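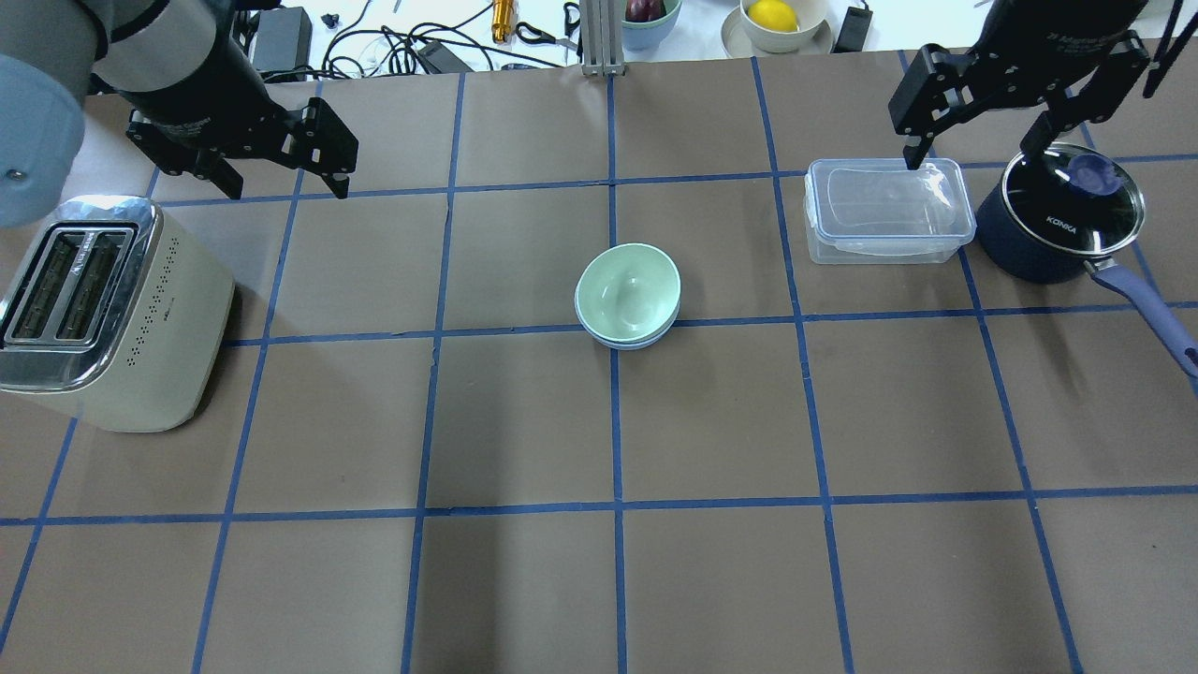

Parents at Sernham nursery should have been told sooner about the new outdoor mornings, according to Catinca Coman, who would have liked time to buy boots. The sessions begin in February for the three and four year olds.

Each group will spend up to 3 hours outside, with a break for fruit and milk. The nursery has 81 children on its register and 36 of them will take part in the first half term.

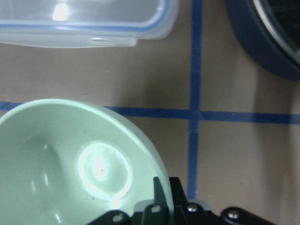 Waterproofs have been paid for with £600 raised at the autumn fair - they stay at nursery and are washed there. Children still need their own hat and gloves, named please.

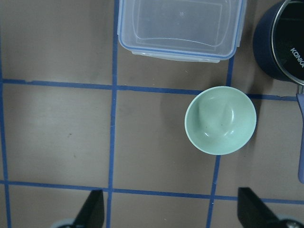
Snack on outdoor mornings comes from home for now, as the kitchen is closed until the new sink is in. Please keep it small and leave out nuts. A clear plastic food container with a pale blue line round the rim is the sort of thing that suits, with a name on the lid.

Marius Buzatu will lead the first sessions, starting with mud painting and a bug hunt by the back hedge.

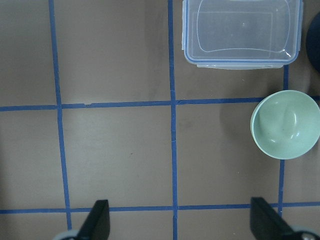
Drop-off stays at 8.45am, at the side gate. Consent forms are in the book bags - spare copies are at the office.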